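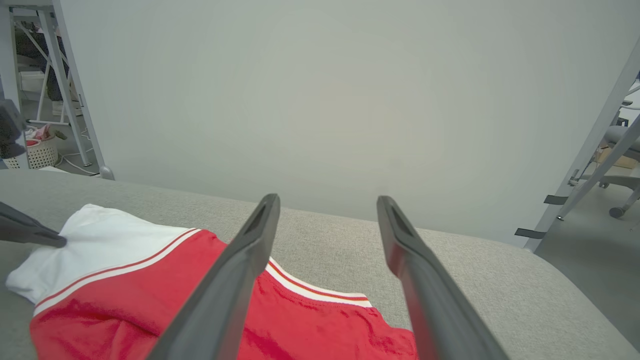 家里已经有熨斗了，还有必要再买一台手持挂烫机吗？

看你平时烫什么。T恤、球衣、连衣裙、针织衫、窗帘这类东西多，值得买；如果一周五天都是棉衬衫，那点钱留着换个好一点的烫衣板更划算。

好，下面开始啰嗦。想省时间的直接拉到后面看“哪些料子好用”那一段，想看我抱怨水箱的也在后面，抱怨得还挺长的。

我用的这台是Amow的手持款，白色机身，去年八月买的，付了312块，用到今天（2019年3月4日）已经从秋天跨到春天，夏天的棉麻、冬天的大衣都碰过，我觉得可以写了。刚到手那几天其实我就写过半篇，全是夸的，后来没发，幸好没发！新鲜劲过去以后看法变了不少。

先交代一下我原来的装备：一只Stasov的老式蒸汽熨斗，重得要命，底板上有一块怎么擦都擦不掉的焦印；一块Gradelton的折叠烫衣板，腿有点歪，往左边靠的时候会咯吱一声。这两样我用了很多年，感情是有的，可是每次要烫一件衣服，得先把板子从门后面拖出来，撑开，铺平，插电，灌水，等热，烫完还得等它凉透才敢收。所以我的真实生活是：皱着就出门了。同事Fouad Zerouali有一次在电梯里看了我衬衫后背一眼，什么都没说，又看了一眼。我就下单了。

先说拿在手里的感觉。空机不重，灌满水以后就有分量了，水箱是200毫升，挂在把手下面，重心靠下，手腕不会往前栽，这一点设计得比我在商场里试过的几台都舒服。不过要是连着烫几件，胳膊还是会酸，尤其烫长裙下摆的时候要弯腰，烫肩膀的时候又要举高，上上下下跟做操一样。我妈来住的时候试了一次，烫完一件开衫就还给我了，说还是熨斗省力，熨斗的重量是压在板子上的，这个的重量全在自己手上。她说得对。

电源线2米。听起来够用，实际用起来嘛，要看你家插座在哪儿。我卧室的插座在床头柜后面，衣服挂在柜门上，线刚好绷直，走一步就扯一下。后来我改到走廊里烫，插座高，旁边有个挂钩，顺手多了。买之前建议拿卷尺量一下，别学我。

加热速度我用手机掐过一次表，从按开关到指示灯不闪，86秒。包装上写的比这个快，但我家水凉，那天又是冬天早上，我不跟它计较。比起我那只Stasov已经快太多了，刷个牙的工夫就好。有一点要提醒：灯刚停的时候不要马上对着衣服喷，先朝空处按几下，把管子里的冷凝水放掉。我第一次用的时候没放，一件浅灰色真丝上衣胸口溅了一串水点，干了以后还有印子，重新洗了才没的。说明书里写了这一条，写在背面，字很小。

说明书整体写得马马虎虎，翻译腔很重，有一句我到现在也没看懂：“请勿将蒸汽与您的愿望同行。”

然后是大家最关心的，到底烫不烫得平。

我按料子来讲吧，这样清楚一点。

涤纶和运动面料：最好用，没有之一。球衣、速干T恤、瑜伽裤，本来就不敢用熨斗去压（胸前要是有热转印的号码或者字，一压就完蛋，我有一件就是这么报废的，号码粘在熨斗底板上，那块焦印就是这么来的）。挂烫机隔着一点距离喷过去，褶子自己就松开了，印花那块我会翻到反面再喷，喷头不贴上去。洗完在椅子上团了两天的球衣，喷几下就能穿出门。光凭这一样，我觉得钱就没白花。

针织衫和毛衣：很好用。喷完用手轻轻拍一拍，整件会蓬起来，看着像新了一点。但是不要挂着喷太久，厚毛衣吸了水汽会往下坠，我有一件羊毛的，肩膀那里被衣架顶出两个小包，像长了角。现在我都平铺在床上垫条毛巾，从上往下喷，喷完不动它。平铺的时候喷头要拿稳，机身斜得太厉害会吐水，这个后面细说。

雪纺、人造丝、连衣裙：好用。薄料子最适合蒸汽，一过就平。百褶的裙子要小心，喷多了褶子会散，我后来只喷腰头那一圈。

牛仔：一般。反正牛仔裤皱一点也没人管。

纯棉T恤：可以。要用手拉着下摆，绷紧了再喷，光挂着喷只能去掉七八成。圆领那一圈如果洗得翘起来了，挂烫机救不了，我试过很多次，翘的还是翘。

棉衬衫：不行。准确一点讲，前后片凑合，领子、袖口、门襟都不行。蒸汽能让布软下来，可是没有东西压着它，它软完了还是那个样子。包装里送了一块小挡板，说是垫在领子后面用的，套在手上像个隔热手套，我用了两次，第一次烫到手腕，第二次烫得还行但花的时间够我把烫衣板支起来烫完三件。所以要见客户的日子，我还是老老实实把Gradelton从门后面拖出来，咯吱一声，开工。

亚麻：别想了。亚麻就得趁半干的时候用熨斗压。我夏天买的那条亚麻裤子，用挂烫机喷了整整一箱水，喷完穿上坐了一趟地铁，等于没喷。当然亚麻用熨斗烫完坐一趟地铁也差不多，这个怪不到机器头上。

羊毛大衣和西装外套：出乎意料地好！这是我买之前完全没想到的用法。冬天吃完火锅回来，大衣挂在阳台门口，从领子往下喷一遍，再开窗吹一晚上，第二天味道淡了很多。以前我只能送干洗店，一个冬天送下来也是一笔钱。西装外套坐出来的后背褶子也能喷开，肘部那种鼓包要多喷一会儿，用手从里面撑着。手撑着的时候记得戴手套，蒸汽会透过来，我说过我烫到过手腕了吧？不想再烫一次。

窗帘：挂着直接喷，不用拆。我一个下午喷完了客厅两幅，中途加了好多次水，胳膊第二天抬不起来，但是真的平。这活儿要是用熨斗，我这辈子都不会去做。

说到水箱。唉，水箱。

200毫升说大不大说小不小，开到大档，一件长裙还没烫完就听见它开始“咕噜咕噜”空响。小档能撑久一点，可小档的蒸汽软绵绵的，除了薄料子什么也干不了，我基本没用过。加水口开在水箱侧面，一个橡胶塞子，指甲短的人抠不开。我指甲就短。我现在用一把旧茶匙的柄去撬，塞子边上已经撬出一圈毛边，再过半年估计要漏。水箱可以整个拔下来，这点是好的，但拔的时候底下那个小阀门会滴几滴水，地板上总有一小摊，穿着袜子踩上去的心情我就不描述了。

还有吐水。机身竖直的时候没事，往前倾到接近水平就会“噗”地吐一口热水出来。平铺着烫毛衣的时候特别容易碰到。卖家页面上写的是“平烫挂烫两用”，我觉得写“挂烫，偶尔平烫，后果自负”比较准确。诀窍是水不要灌满，留一截空，再把水箱那头垫高一点。做到这样，吐水的次数少了很多，没有绝迹。

水质也说一下。我们这边水硬，烧水壶用一个月就一层白。头两个月我图省事直接灌自来水，后来喷头的孔里冒出白色碎屑，掉在一件黑色高领上，星星点点的，像头皮屑。吓得我赶紧除垢，白醋兑水灌进去，开机对着水池喷，喷完整个厨房都是醋味，连着喷了几箱清水才散。从那以后我老老实实买桶装纯净水，一桶能用好久，也不贵。每次用完把剩的水倒掉，塞子敞着晾，这个习惯一定要养，我朋友那台就是存着水放了一个夏天，再开的时候那个味道……

提到朋友，正好说说别人的用法。Hajar Cherkaoui比我早买，型号也一样，她家里长袍多，料子又软又长，一过斋月（Ramadan）晚上常有亲戚来往，几乎天天要烫。她跟我说长袍挂在门框上从肩膀往下走，喷头不要来回蹭，一条线走到底再回头走下一条，我照着做，确实比我原来乱喷快。她还教我在衣服后面的门上先挂一条浴巾，免得蒸汽把门上的漆熏花。这条我听晚了，我柜门上已经有一块发白。她对这台机器的评价比我高，不过她家插座位置好，这个真的有影响。

Fouad后来也问我要过链接。我跟他说你天天穿棉衬衫，别买。他买了。现在在他柜子顶上。

噪音方面，开着的时候有持续的嗡嗡声，加上水泵一下一下的“嗒嗒”，早上六点多在走廊里用，隔壁房间听得见。我家那位抱怨过几次，后来我改成头天晚上烫好。看电视的时候用，得把声音调大一格。

喷头是塑料外圈加一块金属面板，金属面板会热，说是可以轻轻贴着布走。贴着走效果确实好一些，尤其是棉T恤，但是面板小，走一道窄窄的一条，衣服前片要走好多道。送的刷头是卡扣式的，刷毛硬，说是烫厚料子用的，我拿它刷大衣上的猫毛倒是不错，烫的时候反而不装，一装上喷头就离布远了，蒸汽散掉一半。卡扣松过一次，刷头掉下来砸到脚背，热的，不太疼，但很气。

出差带过两回。它不折叠，把手直挺挺的，在箱子里占的地方跟一双鞋差不多，要把水箱拔下来单独塞。第一回我没把水倒干净，衬衫袖子湿了一截，到酒店先拿吹风机吹。酒店衣柜里其实就有熨斗。第二回是住民宿，没有熨斗，它就派上用场了，一条在箱子里压了一路的裙子，挂在浴室门上喷完，穿去吃婚宴，完全看不出来。要是你常出差，我会建议看折叠款，这台主要还是在家用。

售后我也打过一次交道。用到第三个月，开关键有点卡，按下去不弹起来，蒸汽一直喷。我拍了视频发给客服，对方先让我“重启”，我问一个挂烫机怎么重启，她说拔插头。行吧，拔了，插上，还卡。然后就给换了一台新的，来回运费他们出，前后等了一个多星期，态度没什么可挑的。换来的这台开关一直正常，上面说的各种毛病也一样没少，塞子照样难抠，所以我觉得那些是设计问题，跟我手上哪一台没关系。

再说几条零碎的，是我自己摸出来的：

烫之前把衣服扣子扣上第一颗和第三颗，领口不会歪。

刚洗完脱过水、还有一点潮的衣服最好烫，全干了再烫要多喷一遍。

烫完不要马上叠，也不要马上穿，挂着等凉透。热着穿上身，一弯胳膊就是新褶子，白忙。

深色衣服翻过来烫。

皮的、漆面的、带亮片胶钻的，别碰。我有一件开衫口袋上有两颗胶粘的珠子，一喷就滑下来了，现在只剩两个圆圆的胶印子。

挂钩要结实。我一开始用的是粘在门上的那种粘钩，蒸汽一熏胶就软，连衣架带衣服一起滑到地上，刚烫好的裙子又团成一团，气得我那天晚上没再烫。

价格这块，我买的时候不是活动价，312块，过了一阵看到便宜了一截，没去问差价，懒。这个价位能挑的牌子不少，商场里更便宜的我也试过，蒸汽一股一股的，不连贯，喷几秒要歇一下，我不喜欢。更贵的那种带立杆和大水箱的，蒸汽足，不用举水，可是占地方，我家走廊放不下，没用过不好评价。如果你家有衣帽间或者阳台够大，真可以去看看立式的，胳膊会感谢你。

打分的话，满分十分，我给七分。扣的三分，一分给那个橡胶塞，一分给吐水，还有一分给“平烫挂烫两用”这几个字。加热和蒸汽量我都满意，烫球衣、裙子、大衣的时候我会真心觉得买对了，烫衬衫的时候就想把它塞回盒子里。

会不会再买一台？坏了的话会买，但会先看看他们有没有把塞子换成旋盖。我给客服提过这个建议，对方回了我一个抱拳的表情。

Stasov那只熨斗还在用，上周刚给它换了个插头。烫衣板的腿我拿纸板垫了一下，现在不咯吱了，但是往右边靠的时候开始响。有知道怎么修的朋友麻烦在评论里讲一声，型号贴纸早就磨没了，只看得出Gradelton几个字母，腿是那种两根交叉、中间一颗铆钉的结构，铆钉已经有点松，我不太敢自己敲。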